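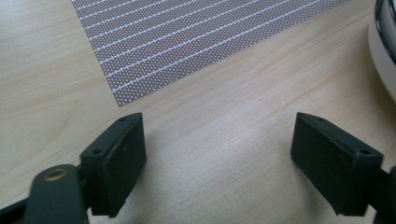

**What should we budget for besides the gripper itself?**

Set aside money for spare fingers, finger pads, a mount that fits your handle or arm, a cable longer than the one in the box, and somebody's afternoon. The afternoon is the line most people leave off the form.

**How much are replacement fingers?**

Bostow sells them by the pair at $74. You can't order one. We have asked, and they have heard the question before.

**Kocsis or Bostow?**

Kocsis hand-held units are $578 with the mount included. The Bostow is cheaper until you add the mount, at which point you own a Bostow and a slightly larger invoice. For tabletop work at the Clermont site we buy Kocsis. Gondside already had a drawer full of Bostow parts and prefers to keep feeding it.

**Do we need a special table?**

Save your money. An ordinary table that doesn't wobble will do. If yours wobbles, fold some cardboard and charge it to overhead.

**Can I buy placemats, mugs and bowls on the equipment budget?**

Yes, under "task objects," up to $227 per station. Purchasing will still call you about it. Be patient with them, and keep the receipt from the kitchen store.

**How long does delivery take?**

Seven weeks for Kocsis, longer if you order in December. Bostow quotes "in stock," a phrase with a rich inner life.

**Should we get the service contract?**

For a single unit, skip it. With several in daily use it starts to pay for itself, mainly in screws. Read the page on wear parts first, where you'll learn that fingers are considered a wear part and so is nearly everything attached to them.

**When are requests due?**

End of February, by 4 p.m. Anything that arrives at 4:05 goes into next year's pile, which is already quite tall.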